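Hilo rápido de líquidos, que me lo pedís cada semana. Hoy Plarkura, la gama nueva de Pruvost. 3 sabores probados, voy

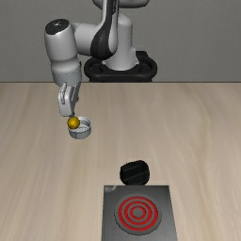
SABORES

Melocotón: suave, casi a almíbar. En el 80 VG va bien, pero dejadlo reposar — recién abierto sabe a poco

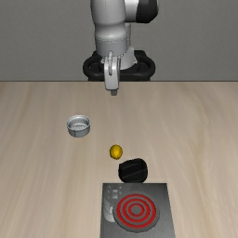 ¿Cuánto lo dejo macerar?
Una semana a oscuras, tapón cerrado. El de melón algo mas.

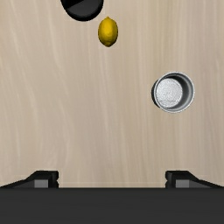

El de cítricos es mi favorito de los tres. Entra ácido y se va rápido. Pensad en un limón como el amarillo de la foto, pero la piel, no el zumo. Nada de caramelo, graciass. Bote de 100 y repito
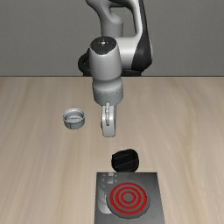
DÓNDE LO PILLO

Tienda de Kerkberg, desde marzo. El melón vuela — preguntad antes de ir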